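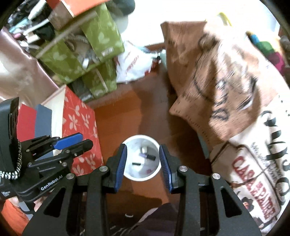

Periklis Andreadis
Member, Film Production and Casting board

I am the production secretary for a small independent feature, "Studovside," and I would appreciate guidance on the order of names in our opening titles. Our lead actress signed in April with first position on a single card. A veteran actor has since agreed to play the village magistrate. His part amounts to 19 scenes out of 44, and his representative has asked that his name appear last, on a card of its own, introduced by the word "and."

The director has no objection. The producer, Kokkinos Pictures, is concerned that the request may conflict with the contract already signed by the lead, which states that no other performer shall receive "more prominent" credit. The phrase is not defined anywhere in the agreement. The poster is also affected, as both names would have to appear above the title.

May the request be granted without amending the first contract? Is there an accepted rule on the size of lettering in such cases? The title sequence is to be delivered to our post-production house, Hellisel, and I would prefer to settle the matter in writing before that time.

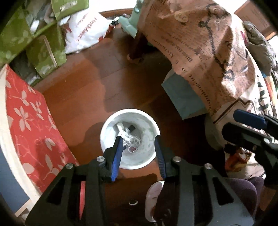
Kyriaki Katsaros
The final position with "and" is commonly given to a senior performer in a supporting part, and it is generally treated as a separate honor from first position. It does not, taken alone, place him ahead of your lead. The difficulty lies in the undefined phrase. A representative could argue that a longer time on screen, larger lettering or a decorative border makes a card more prominent, even when it comes last.

I would recommend a short letter, signed by the lead or her representative, confirming that the closing card is acceptable to her. The letter should state that both cards will use the same typeface and size and will be held for the same length of time. Please have it refer to the poster separately. Main titles and paid advertising are often covered by different clauses, and consent to one should not be read as consent to the other.

As to lettering, there is no single rule that binds every production. If either performer is engaged under a union agreement, that agreement must be consulted first. On "Cletonance," where I handled the credits, the size was expressed as a percentage of the title, and this was accepted by all parties after one exchange of drafts.

Posted July 22, 2022

reelkeeper_13
Just put them in alphabetical order. We did this on our short and there were no complaints. Also check the end credits, as ours had one actor spelled two different ways and it had to be redone.

Kyriaki Katsaros
Alphabetical order would not be available to Mr. Andreadis, given that first position has already been promised in a signed contract. The advice on spelling is sound. Each performer should approve his or her name in writing before the sequence is delivered.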